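To: rig-users list
Date: February 4, 2026
Subject: Re: Left hand pose drops out after a while

> We run the same glove kit on a round table, garment folding only.
> The left hand loses its pose partway through a session and comes
> back by itself. Restarting the Cao logger doesn't help. Recalibrated
> twice. Is it the marker cube or the cable?

Check the cable first. We had the same fault on Erna, and I replaced a good cube before I looked at the wiring.

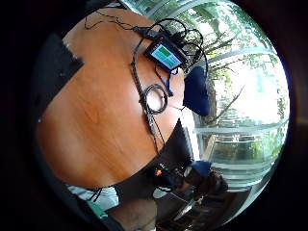 Leave enough slack that you can reach the far side of the table without pulling on the plug. Ours needed 25 cm more on the left than on the right. Coil what's left over and keep it away from the front edge, or sleeves will catch it.

If the cable is fine, look at the cube mount. The screws on the Zonbridge plate work loose after 50 or so folds. Tighten them with the glove off, then redo the hand calibration. A cube that has shifted 2 mm will still track, but the offset will be wrong and you won't see it until playback.

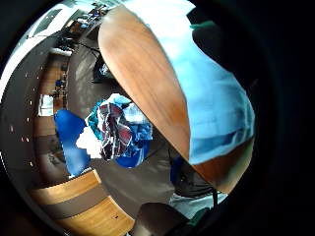 For clothes, we keep the pile within reach of the chair and off the table. Big shirts are the worst for hiding a cube from the overhead view. Start with small items when testing, so you know a dropout is hardware.
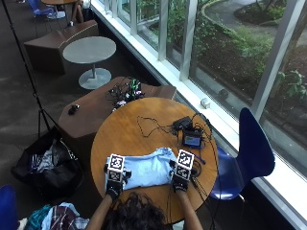 Wipe the marker faces with a dry cloth. Alcohol took the black off one of ours. If you still lose the left side after that, send me seven minutes of log with the hand held still and I'll compare it with ours.

The new mount drawings from Ilance are due in April. I'll post them when I have them.

Contact list owner | © Ilance rig-users | Back to top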